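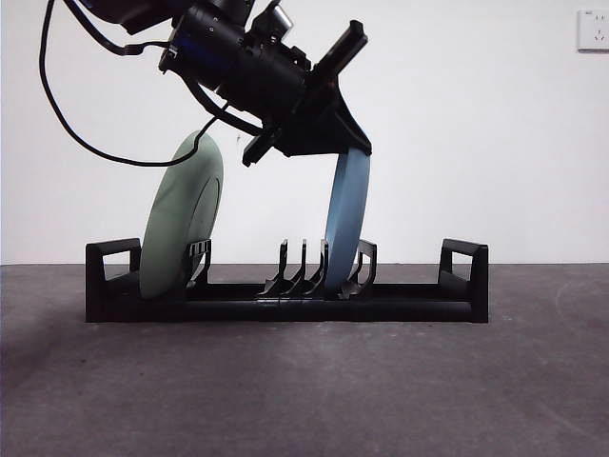 Figure 1. Two plates in the low black rack, green to the left and blue to the right of centre.

4.2 Spacing and the choice of slot

The households in the Mekonnen flats were given no instructions on how to load a rack. In the first week of the study most of them filled it from one end, plate against plate, and kept to that order whether they had two plates to put away or ten. Bowls and cups were left on the worktop or laid upside down on a cloth. We had expected the rack to be treated as a place for drying only. In 28 of the 77 kitchens it was also the cupboard: the plates stayed in it from one meal to the next and were taken out straight to the table.

This matters for the way racks are designed. A rack that is emptied after each wash can be tight, as the plates are only in it for an hour or two. A rack that is used for storage needs room for a hand. People who kept their plates in the rack left gaps more often than people who did not, and they tended to have a fixed slot for a plate they used every day. When another member of the household put that plate somewhere else, it was usually moved back.

The shape of the prongs also plays a part. Tall, straight prongs hold a plate close to vertical but make it harder to get a deep plate in. Curved prongs with a wide foot let the plate lean a little, and its rim then takes up part of the space above the next slot. In our diary entries (348 in all) the most common complaint was of plates touching at the top when they were clear of each other at the bottom. The usual answer was to skip a slot. With a small load this costs nothing. With a full load it means that the stated capacity of the rack is seldom reached, and both the Plastus and the Rindholm sheets give capacity as a count of slots.

A wide gap between two plates, with several slots left free, was recorded mainly in homes of one or two people. Figure 1 shows a gap of this kind.

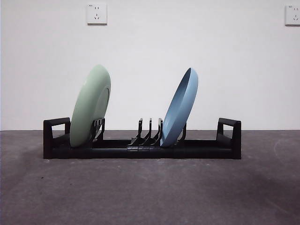 Tsehay Jemal, commenting on a draft of this section, wrote that the gap may have less to do with drying than with reach: “In my mother's kitchen the middle of the rack was for whatever came next, so you kept it free and put the plates you had finished with to the sides.” She also pointed out that our diary form asked where a plate was put but left no line for what the person meant to wash after it.

We accept this point. The form was changed in February for the second round in Pirnia, where each entry now notes the items still waiting by the sink. Those entries are treated separately in section 4.3.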